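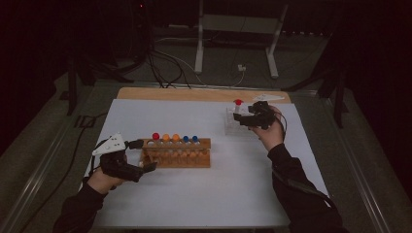
Cell 2, tube transfer station, with both hand-held grippers in use at the racks.

Femmont Laboratory Automation
Inspection Checklist: Hand-Held Gripper Cell, Tube Transfer
Station name: Harnari
Interval: every 252 operating hours, or after any change of gripper
Inspection month: December

Section A. Table and work surface

A1. Side rails tight, no movement when pushed by hand. Pass.
A2. White board lies flat on the wooden board beneath it. Pass.
Comment: Check again after the next cleaning. The board must not be lifted with racks in place.
A3. Wooden rack and clear plastic rack free of cracks and splinters. Pass.
A4. Tubes capped before work begins. Pass.
Comment: Red, orange and blue caps are all accepted at this station. Uncapped tubes are to be returned to the prep bench.

Section B. Grippers

B1. Jaws open and close fully, left and right. Pass.
B2. Jaw faces clean and free of residue. Pass with comment.
Comment: Light residue on the right lower jaw, removed during inspection. Jaw faces are replaced at 2,000 cycles. The right unit had reached 1,000 at the last reading.
B3. Marker plate on left gripper secure, printed dots legible. Pass.
B4. Grip test, capped tube held upright for 10 seconds without slipping. Pass, both units.

Section C. Cables

C1. Gripper cables undamaged along their full length. Pass.
C2. Cables allow full reach to both racks without pulling. Pass.
Comment: The operator shall keep the right cable clear of the jaws when turning the wrist.
C3. Floor cables bundled and outside the walking path. Fail.
Comment: Cables on the floor beyond the table are tangled. They are to be separated, labeled and covered before the next shift.
C4. Plugs off the floor. Fail.
Comment: One white plug near the base of the white stand. Move to the raised outlet strip.

Section D. Release

Station may be used for training runs only until C3 and C4 are closed. Full release requires a repeat of Section C. File the completed sheet with the Starnberg office and keep a copy at the station.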